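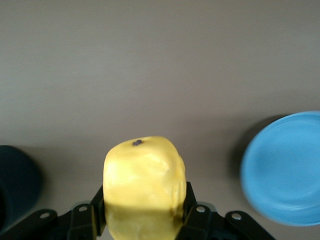
Dagmar reckons yellow apples are only good for stewing and anyone eating them raw in January is kidding themselves. She said it twice, once in the comments on the last post and once by text in case I'd missed it. I hadn't missed it.

Fair enough though. The yellow ones I can get right now are mealy by day two. So, stewed apples. January 6, 2023, first proper cook of the year and it's fruit in a pot. Big start.

Quick one today, I've got to get the kids from swimming by four.

What I do, more or less. Peel or don't peel. I don't if the skins are thin, Mum always did. Quarter, core, chop rough. Cut out the brown bits but don't be precious about a lumpy one, lumpy cooks the same as pretty. Splash of water, less than you think. Spoon of sugar, a strip of lemon rind, cinnamon if the kids aren't looking. Lid on, low heat, walk away but not far. I walked away far on Boxing Day and spent the next arvo scrubbing.

Sanne asked if you can leave the sugar out. Yep. Taste it at the end and see, you can always add.

The lid matters more than anything. Too much steam gets out and you end up topping up the water, then it goes thin, then you're boiling it down again and it catches. I used a foil lid for most of last year after I dropped the good one on the laundry tiles, and it was rubbish. Foil blows up like a balloon and then slides off into the burner. Would not reccomend.

Glass is the go. You can see what's happening without lifting it every two minutes, which I absolutely would otherwise.
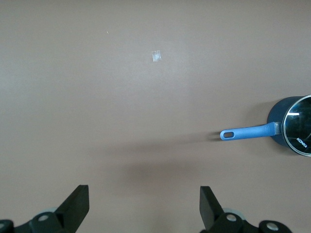

And a long handle, so I can grab it from the side while somebody small is hanging off my leg. With a hole in the end for hanging, if I ever get round to putting hooks up. The hooks have been in the drawer since June. Wouter next door offered to bring his drill over and I said yes and then neither of us did anything about it — so that's where that's up to.

Things stewed apple goes on at our place: Weet-Bix, yoghurt, porridge, pork chops, toast when there's no jam. Also just cold out of the tub standing at the fridge, that one's me.

Keeps four days in the fridge, maybe a bit more but I get nervous. Freezes fine. I do it in the muffin tray then tip the lumps into a bag, and one lump is about right for a bowl of porridge.

Dagmar, if you're reading, I'll drop a tub round tomorow. You were right about the apples. You're still wrong about cloves, they taste like the dentist.

Right, swimming. Haven't even wiped the bench down. Pikelets next time, if I can find the good spatula.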